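Grastetti Street Clothing Room
Minutes of the monthly meeting, November

Present: Suryani Hutapea (chair), Ploder, Tạ, Getik (minutes)
Meeting opened at 6:10 p.m.

1. Minutes of the October meeting
Approved with one correction. Item 4 should say the spare key is kept in the office drawer, not the front desk.

2. Money
Balance at the end of October was $2,000. The rent for the second storage unit has gone up to $70 a month. Ploder asked if we still need the second unit. Tạ said it is full of summer clothes and will stay full until May. Agreed to keep it and look at it again in spring.

3. Winter drive
Tạ reported 700 items in so far. Coats and adult sweaters are fine. We are short of children's gloves and larger men's boots. Getik will change the wording on the flyer to ask for those first. The school has offered to take a drop-off box again. Suryani will call the office there to find out which entrance to use.

4. Sorting
Most of the meeting was spent on this. Items have been going into whichever bin was nearest, and people on the next shift have had to sort them again. Ploder proposed that we stop using the bins for mixed items and give each color one use. After discussion the following was agreed:

Orange bins: loose cloth and fabric, any color, not folded.
Blue bins: clothes ready to hang.
Clear bins: hats, gloves and scarves.
Bags: anything stained or torn. These go out at the end of the day.

Orange bins go at the far left corner of the table, and the middle of the table is kept clear for folding. Tạ asked that no bin be filled above the rim, as the cloth slides out when the bins are carried to storage.

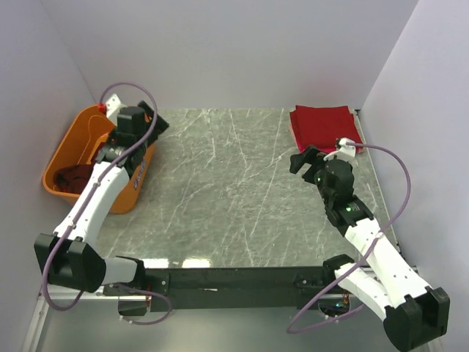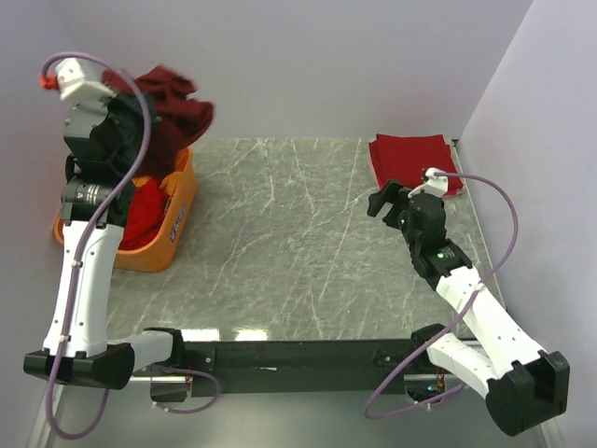

Orange bin and dark red cloth, far left corner of the table.

Getik asked what to do with single curtains and odd pillowcases. Agreed they count as fabric. Blankets do not, and should be folded and put on the bottom shelf by the door.

Suryani raised the labels. The old ones peel off and some are for sizes we no longer separate. Ploder will print new ones in larger type. Tạ would like them on the short side of each bin so they can be read when the bins are on the shelves. No objection.

We need 6 more bins to make this work. Ploder will get a price from two stores and send it around by email. Anything up to the amount agreed last spring can be bought without another vote.

5. Opening hours in December
We will close at 4 p.m. during the last two weeks of December. Getik to put a notice on the door and change the phone message. Suryani can cover one extra morning if the shift list is short.

6. Other business
The steamer is leaking again. Tạ will take it in for repair and ask what a new one costs.
The hangers that came with the last delivery are too wide for the children's rack. Ploder has a neighbor who may want them.
Getik asked for the radio to be kept lower during opening hours. Agreed.

Actions
Suryani: call the school, cover one morning in December
Ploder: labels, bin prices, hangers
Tạ: steamer
Getik: flyer, door notice, phone message

Next meeting is in December at 6 p.m. in the same room. Suryani will be a few minutes late and Ploder will open.

Meeting closed at 7:25 p.m.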